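Bancada arrumada, ou quase

Toda bancada de cozinha quer ser depósito. A minha já vai bem adiantada. Encoste ao azulejo o que se usa todo dia e deixe a tábua no meio, onde se trabalha.

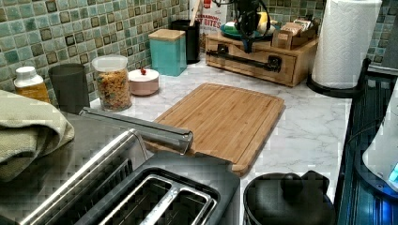
Cereal em pote transparente: dá para ver quando acaba.

Pano dobrado em cima da torradeira, só com ela fria e fora da tomada. Eu também tive de aprender.

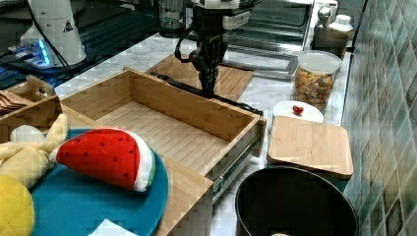

Skestmont, 12 de dezembro

Gaveta de bambu se limpa vazia, com pano quase seco, e espera 2 horas aberta antes de receber os talheres. Aproveite para aspirar o trilho. Frutas de pelúcia não estragam, mas também ocupam prato.

Elvia Pacheco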